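3.2 Upkeep of the hand-held gripper

The hand-held gripper used for collecting the folding demonstrations was built from the drawings of the Plillton tool, with changes to the linkage made in our workshop in Dirnura. Each finger is carried by pivoting arms, and the arms turn on round-head screws. The operator closes the fingers by a trigger, and the camera behind the fingers records the opening together with the cloth. In this section we describe how the tool was set up and maintained during the collection, because we found that small mechanical changes were visible in the data before the operators noticed them by hand.

The pivots were the first source of trouble. In the first version of the tool, the screws were tightened fully and then turned back by a quarter turn. After one day of work some of them had loosened further, and the two fingertips no longer met at the same height. On a hard object such an error is of little importance. On a folded fleece it means that one finger takes the upper layer only, while the other one slides under both layers. We therefore applied a medium thread lock to every pivot screw and set the free play by a shim of paper, which was pulled out after the lock had cured overnight. With this procedure the tool kept its alignment for 40 hours of use. After that time all pivots were opened, cleaned with alcohol and set again.

The second point concerns the pads. The fingers can carry a smooth pad or a ribbed one, and the pads are glued on the inner faces with a thin double-sided tape supplied by Bravard. Fibers collect between the ribs, especially from fleece and from new towels, and the grip becomes weaker as the ribs fill up. The pads were brushed with a dry nylon brush after every 90 grasps. Washing with water was tried and given up, as the tape began to lift at the corners. A pad was replaced when a strip of test cloth could be drawn out of the closed fingers with a force below 2 N, measured by a spring scale hooked to the free end of the strip. A worn pad was exchanged alone, and its partner on the other finger stayed in place until it failed the same test. For this reason the two pads of one tool often differed in color and age. The color was written in the session log, so that sessions with unequal pads can be left out of training if a reader wishes to do so.

The alignment check was done at the beginning of each session and took only a short time. The operator closed the fingers on a sheet of white paper and looked at the two marks left by the pad tips, which had been touched with chalk. If the marks were shifted against each other, the screws of the side with the larger play were adjusted first. The operator then opened the fingers fully and held them above the cloth to be folded, with the fold line between the tips (Figure 4). In this pose the linkage arms should spread equally to both sides of the camera view. An unequal spread points to a bent arm or to a camera mount that has turned – the second case was much more common. The mount was then corrected before any recording was started, and never between two recordings of the same session.

Over the whole collection, 68 sessions were recorded with this tool. Most of the adjustments fell in August, when the tool was carried between homes almost daily and the transport case had no foam insert yet. After the insert was cut to the shape of the fingers, the mount kept its position from one session to the next in most cases. The rule for cleaning the ribs was taken from the practice of the Cieślak workshop, where similar pads are used on a fixed arm, and we did not try to find the best interval for our own fabrics.
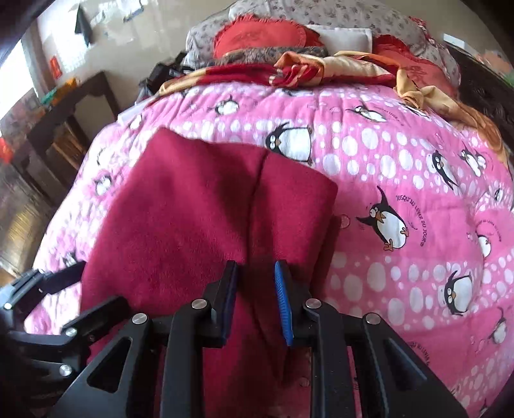 Figure 4. Hand-held gripper with open fingers at the crease of a folded crimson fleece cloth, seen from the camera behind the fingers. The ribbed pad is on the right finger.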